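Wolinthorpe Allotment and Garden Society
Minutes of the September meeting, held in the back room at Grisetbridge Hall

The meeting opened at 7:10 p.m., ten minutes being lost to the question of who had the key. The key was in the door.

1. Minutes of the last meeting
Approved, after "compost" was changed to "compose" and then changed back.

2. Water
The new meter at the lower gate shows that the society used more than 1,000 gallons over the summer. Members on the upper plots felt this was the lower plots. Members on the lower plots pointed out that the upper plots are uphill and asked where people thought the water went. The secretary was asked to write to the water office about the meter, in a tone to be agreed.

Two members asked to see a copy of the hose rota. The hose rota has not been seen since June. A fresh one will be pinned inside the shed door, and members are asked to sign for the hour they really use the hose, as opposed to the hour that makes them look considerate.
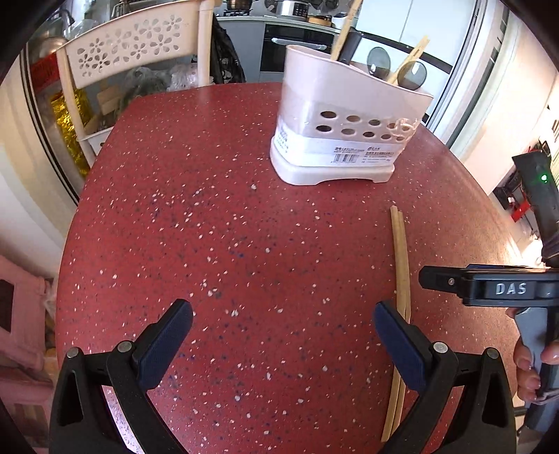
3. The squash
A long discussion. The winter squash planted on the shared bed has crossed the main path, gone through the fence and set fruit on land belonging to Ó Gríofa, the feed store next door. Ó Gríofa has been very decent and says we may collect the fruit during opening hours. One member held that a squash belongs to whoever owns the root. Another held that it belongs to whoever has been tripping over it. The meeting voted to collect the fruit, give two to the store and cut the vine back to the path.

A motion never to plant squash again was put, seconded and lost. A motion to plant less of it was also lost.

4. Seed order
The Tristura catalog came in and was passed around. It came back without page 2, the onion page. The order will go in as last year, minus the purple beans, which turned green in the pan and caused bad feeling. The seed budget stays at $100. Anyone wanting dahlias is reminded that dahlias are a private matter.
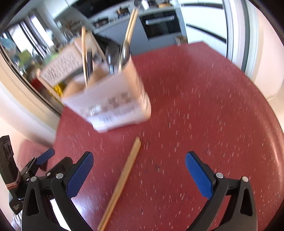

Minutes taken by the Secretary
Wolinthorpe Allotment and Garden Society

5. Fence
The quote for repairs to the north side is $700. This covers posts and labor but leaves out the gate, and the gate is the part that fell down. It was suggested that we do the work ourselves. The meeting remembered the last thing we did ourselves, and the secretary was told to get a second quote.

In the meantime the gate is to be leaned, with care, against the place where it used to hang. Last one out leans it.

6. Shed
The wheelbarrow has a flat tire. It had a flat tire in the spring as well, and those minutes say it was "in hand." The item was put in hand again.

Three unlabeled jars on the top shelf will be thrown out unless claimed. Please do not claim them by smell.

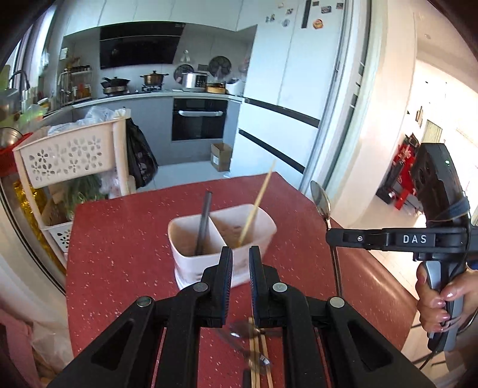 7. Waiting list
Still long. The half plot by the road is free, and it was agreed to offer it to the next household on the list along with a fair account of the bindweed. A member asked how fair. After some debate the wording settled on was "established ground cover."

8. Any other business
The scarecrow on the corner plot has been mistaken for a member more than once, and at the last work morning was marked present. The list has been corrected.

A request for a second bench was held over to next time, along with the request to move the first one.

The meeting closed at 9:05 p.m. The next one is in October, same room. Would whoever locks up please take the key out of the door.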